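Speaker notes: Getting a small mobile game ready for award season
Local game developers' meetup, Saturday, November 9, 2024
Friederike Thiele

Slot is 40 minutes including questions. Slides are plain on purpose. Skip the publisher section if we start late.

Opening

Say hello, thank Edivaldo Moura for setting up the room and the projector. Introduce myself: producer on Tunum, a word puzzle game for phones and tablets, made by Brindach. We're a small studio. Tunum has been out since August on both stores.

Say up front that we haven't won a store award. We were shortlisted for one regional prize and got one feature placement on a store front page. The talk is about the work behind those two things and what I'd do in a different order.

Quick show of hands: who has a game out, who is still in development. If most are still in development, spend longer on the calendar slide.

Slide 2: The calendar

Year-end lists are decided earlier than people think. By the time the winners are public, the editors have been collecting names for months. A game released in late November is mostly competing for next year's attention, and by then it's old.

Our original date was the middle of November. Moving it up to August cost us a game mode and one language. I'd make the same choice again. The mode went in as an update and gave us a second reason to write to the editors.

Mention that feature request forms want lead time. Read the current requirements on the form itself and don't rely on a forum post from three years ago. Ours sat as a draft for 16 days while we argued over the description. That was wasted time.

Slide 3: Categories

Store categories and award categories aren't the same list. We entered Tunum as a puzzle game on the stores and as a family game for the regional prize. The family category had fewer entries and the jury included people who play with their kids.

Pick the category before you cut the trailer. We cut ours first. It showed high-level play, fast swipes, long words, and it looked like a game for experts. The jury feedback said so. We recut it with short words and a slower pace.

Anecdote about Edivaldo playing the first trailer for his mother, only if there's time.

Slide 4: The press kit

Keep it short and on one page. What ours has:
Two sentences on what the game is.
Price, platforms, languages, release date.
Eight screenshots, with captions baked out so sites can use them.
The trailer, as a download and as a link.
Logo on transparent background, light and dark.
One contact address that a person reads every day.

Our first version had 70 files in it, many of them duplicates at different sizes. One reporter wrote back asking which ones to use. Fair question. The second version took an afternoon to put together and is the one that got used.

Name your files properly. "Final_2_new" isn't a name. Put the game title first, then the platform, then what's on the screen.

Review codes: we set aside 1,000 and gave out far fewer. Keep a list of who has which batch. Seixas, the puzzle newsletter, asked for codes for a reader giveaway, and that brought in more players in one weekend than our paid ads did in a month.

Slide 5: Working with a publisher (skip if late)

Beklow handled the store relationship for our previous game. We self-published Tunum. Not here to recommend one or the other.

What a publisher did for us: knew which editor looked after which region, had a standing monthly call, caught mistakes in our store text. What we had to do regardless: every build, every screenshot, every reply to a player review.

If asked about revenue share, say the terms are confidential and offer to talk generally afterwards.

Slide 6: Tablet layout

Most editors will look at a tablet build if you have one, and a stretched phone layout is easy to spot. We redid the board so that the tiles in play stay together in the middle and spare letters sit toward the hand that will reach for them.

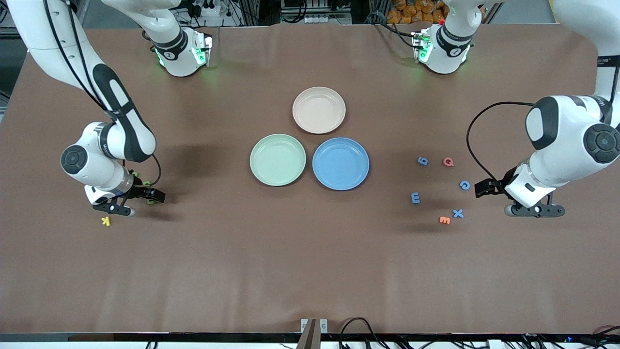
Letter placement took us longer than any other part of the tablet version. In our first layout the spares ran in a strip along the bottom, and playtesters kept covering them with a wrist. The second put most of them on one side, much like the table on the slide, where six foam letters are scattered on the right and a single yellow one lies over on the left. Point to the yellow one. A stray like that is what we ended up calling the orphan tile, and in testing, players forgot about it until they were stuck. We kept it in for the harder levels and removed it from the first chapter. Left-handed mode mirrors the whole thing and should have been in the launch build. It came in the first update, after complaints.

Also on tablets: check your text at the largest system font size. Our settings menu broke and the Apple and Android versions broke in different ways.

Slide 7: After the announcement

If you're featured or shortlisted, you may have a day's notice or none. Have these ready beforehand: a social post with a blank for the award name, an updated store banner, a short note for players inside the game. Check the rules on using the award badge before you put it anywhere. Ours specified minimum size, clear space and colours, and we had to redo the icon overlay.

Expect a bump in downloads and a bump in one-star reviews. The new players aren't the ones who went looking for you. Ours mostly wanted an easier opening, and they were right about level 9.

Don't ship a big update the same week. We did. The crash affected older tablets only, but it was the first thing new players wrote about.

If you aren't picked, send the editor a short thank-you and a line on what's coming next. No complaints about the list.

Questions

Likely ones:
Cost of entry for regional prizes. Varies, and student teams often get in at a lower rate or free, so ask the organizer.
Whether to localize before submitting. At least the store page, yes.
Whether trailers need voice-over. Ours has none.

Close by giving the press kit template link, which is on the last slide. Leave that slide up while people pack up. Return the clicker to Edivaldo.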